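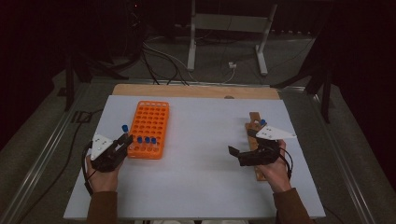
Drutdale Women's Ice Hockey League

The Drutdale Women's Ice Hockey League (DWIHL) is an adult recreational ice hockey league based in Drutdale, Canada. It is open to women aged 18 and over and plays a winter season that begins in September. The league runs two divisions and an annual learn-to-play program. All games are played at the Drutdale Arena, which also houses the league office.

History

The league grew out of a weekly shinny session organized by Bergþóra Hauksdóttir, a defender who had moved to Drutdale for work and found no women's team in the town. Players were divided by sweater colour at the start of each session, and there were no fixed teams or officials. The first scheduled season had three teams: Kostova, Trerkex and the Drutdale Blades. Kostova and Trerkex were named after the local businesses that paid for their sweaters, and both names were kept after the sponsorships ended.

Torben Nolte, a former junior goaltender, was the first head referee. He wrote the original rule sheet, much of which is still in use. Nuchit joined as the fourth team when the arena extended its evening hours. The league was split into two divisions a few seasons later, after newer players asked for games at a slower pace.

Competition format

Each team plays a regular season followed by a playoff round. Games consist of three periods, the first two with a running clock and the last with stop time. A win is worth two points and a tie is worth one. There is no overtime in the regular season. Playoff games that are tied after the third period go to a shootout with three skaters per side.

Division A is meant for players with previous organized hockey experience. Division B is meant for newer players and for those returning after a long break. A player may be moved between divisions by the league up to the midpoint of the season, but not after it. Goaltenders may play in both divisions, and a team without a goaltender may borrow one from any other team if the opposing captain is told before the warm-up.

Rules

The league follows standard women's rules, with several local changes. Body checking is not allowed. Slapshots are banned in Division B, where a slapshot is defined as any shot in which the stick blade rises above the knee on the backswing. A player who receives three minor penalties in one game must leave the ice for the rest of that game. Fighting results in removal from the game and a hearing before the league.

Equipment

Full equipment is required for all games and practices. This includes a certified helmet with a full cage or shield, a neck guard, shoulder and elbow pads, gloves, hockey pants, shin guards and skates. Neck guards were optional in the early seasons and are now mandatory at every level. Referees check equipment during the warm-up, and a player who is missing an item may not take part until it is replaced. The league keeps a small stock of used gear for loan to new members.

Learn-to-play program

The learn-to-play program is held before the start of each season and covers skating, stopping, passing and basic positioning. It was set up by Samran Luangrath, who coached it for its first several years, and is now led by Montri Kaewkla. Goaltending is taught in a separate group on its own sheet of ice. Participants who complete the program may register for Division B without attending the skills evaluation.

Venue

The Drutdale Arena has one full-size sheet and a smaller practice sheet. The main rink seats 596 spectators on benches along one side. League games are usually scheduled in the late evening, after minor hockey and figure skating. Admission is free for all games, including the final.

Membership and administration

The league is run by an elected president, a registrar and one representative from each team. Wichai Wiriya was elected president at the annual general meeting held on 18 Jun 2025. The same meeting approved a change to the spare list, which had 59 names at the time, so that spares are called in order of registration. Fees are set each summer and cover ice rental, officials and insurance. Players who withdraw before the first game receive a refund, less the insurance portion.

See also

Women's ice hockey in Canada
Recreational ice hockey
Shinny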